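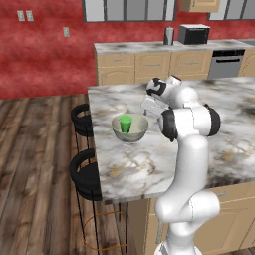 Simulated kitchens and the numbers people get out of them

I have been promising a post on Ellden for long enough that two people have asked whether I'd given up on it. I haven't. I did give up on the version where I was nice about it all the way through.

Quick background if you don't follow this stuff. Ellden is the planning and evaluation stack that came out of Grellisis in March. You give it a policy (or a plain old motion planner), a scene and a task, and it runs the thing over and over with variations and hands you a success rate. The pitch is that you stop arguing about videos and start arguing about rates. I'm all for that. My trouble is with what gets counted as a success, and with how much of the rate comes from the scene.

The task I've been running is the dullest one in the set: green cup, bowl, kitchen island, gripper over the top. Marble everywhere, red walls, bar stools. I picked it because there is so little to hide behind. If your perception module can't find something bright green in a bowl, you have bigger problems than my blog.

Perception first, then. I ran the default segmentation model and it found the cup in every episode I looked at. Great. Then I swapped the cup's color for something close to the bowl's, left the shape alone, and changed nothing else. The mask started including chunks of the rim. The planner took that mask at face value, put the grasp center a couple of finger widths off, and went down onto glass. No error, no low-confidence flag. The log said "grasp pose found" in the same cheerful tone it uses when the pose is good.

That bothers me more than the miss does. Misses are fine, misses are data. A pipeline where the perception step throws away its own doubt before passing the result along is one I wouldn't want near a real glass of anything. The segmentation network does put out per-pixel scores. I went and found them. They get thresholded in a helper function and never seen again.

I wrote to Rocío Cuervo about it, who maintains the Flukeck bindings and knows the inside of this code better than I do. Her answer was that passing the scores through is easy and using them is hard, and that everyone she has watched try it ends up with a planner that freezes. Fair enough. I'd still rather have a planner that freezes and tells me why.

Next, the success check. In the version I have, the cup task passes if the cup's center is above a height threshold at the end of the episode and the gripper is closed. Read that again and think about all the ways to pass it badly. I had one episode where a finger hooked the rim of the bowl, and bowl and cup went up together. Pass. I had another where the cup was wedged sideways between a finger and the inside of the bowl. Pass. I went back through 30 of the passing episodes by eye, and I'd have marked roughly a fifth of them as failures. You may be more generous than I am.

You can fix this yourself. The check is a short Python function and you can add a line that says the bowl has to stay put. I did that and the rate dropped by 18 points. Same policy, same seeds. I would like everyone posting Ellden numbers to say which check they used, and so far I've seen hardly anyone do it. 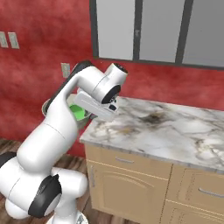 And then there is where you put the base. The default config samples the base pose from a small region next to the counter, and I assumed that small shifts wouldn't matter much, given that the arm has reach to spare. They matter a lot. Move the base a bit and the inverse kinematics solver flips to a different elbow configuration, the path to the pregrasp pose gets long and strange, and the controller hits the time limit before the fingers ever close. That gets logged as a policy failure. The policy never had a chance to do anything wrong.

I spent most of an evening thinking my checkpoint was corrupted before I plotted failures against base position and saw a clean stripe through the middle of the region. To be fair to the Ellden people, the solver's seed configuration is exposed as a parameter. It's just set to zeros by default, and zeros is a poor guess for reaching over a counter. Put in something sensible with the elbow up and most of the stripe goes away.

I tried the same task with Valderrama's planner swapped in, mostly to see how painful the swap would be. Not very. The interface is clean, I'll give them that without grumbling. Valderrama was slower per plan and didn't have the stripe at all, but it was far too happy to graze the bowl rim on the way in. Its collision margin is scaled to the robot and has no idea what glass is. I raised the margin and then it couldn't get into the bowl. I lowered it again.

So would I use Ellden? I am using it. It's open on my other monitor. For comparing 2 versions of the same policy with the same check, the same seeds and a sane IK seed, I think it's good, and it's faster than anything I had before. For the single big percentage in the readme, no. I don't believe that number and I don't think you should quote it.

My patched success check is a tiny diff and I'll put it up once I've cleaned out the print statements. If you've run the drawer tasks, I'd like to hear whether the checks there are any better. I've only skimmed them, and the first one I opened had a TODO where the contact test should be.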